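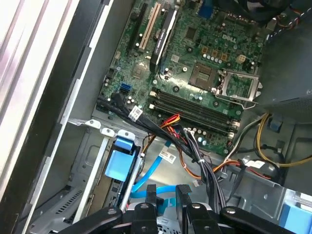 Inside a Dell tower, processor socket open, memory slots empty.

Old desktop PCs: your questions
Ostbridge Reuse Shop, updated September

Keep getting the same questions at the counter so have put them here. Short answers. Ask if stuck.

Do you take any desktop?
Most towers, yes. Dell, whatever. Working or not. No monitors with cracked glass. No all-in-ones at the moment, no room.

What should I take off it first?
Your files. Sign out of everything, copy what you want to keep. Disc left in the drive? Check. We find a lot of discs.

Do you wipe the hard drive?
Yes, every one, or it gets crushed. Want to keep yours? Take it out before you bring the PC in, and say so on the form.

How do I open the case?
Plug out of the wall first. Lay the tower on its side, on a table, not the carpet. Side panel usualy comes off with a catch or a couple of screws. Touch bare metal on the case before you touch the board.

What is the green board with DELL on it?
Motherboard. Everything else plugs into it. Leave it in the case please, they get bent in carrier bags.

The processor has gone, is the PC still worth having?
Often. Case, power supply, drive bays and cables all get used. But close the metal bracket back over the socket. Don't poke the gold bit, ever. Bent contacts and the board is scrap.
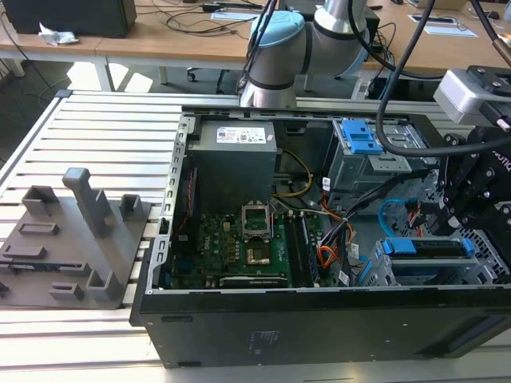

Mine had a bracket that wouldn't shut, and I found the lever has to go down last and tuck under its hook, writes Mowat.

Good tip, thanks. If it still won't go, leave it up and tell us. Don't force it.

Can I bring just the memory?
Yes. Antistatic bag if you've got one, a clean envelope if not. Latches at the ends of the slot, push outwards, stick lifts. Goes back one way round only, look for the notch.

What about the loose cables?
Leave them attached. We sort them here and their is a Stutura crate for the spares.

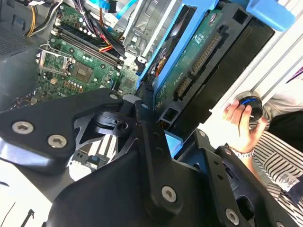
Prices and opening

How much is a refurbished tower?
From £18 for a basic one, no screen. Power leads £2. Cash or card.

When are you open?
Friday is drop-off day. Round the back, Horammont entrance, ring the bell.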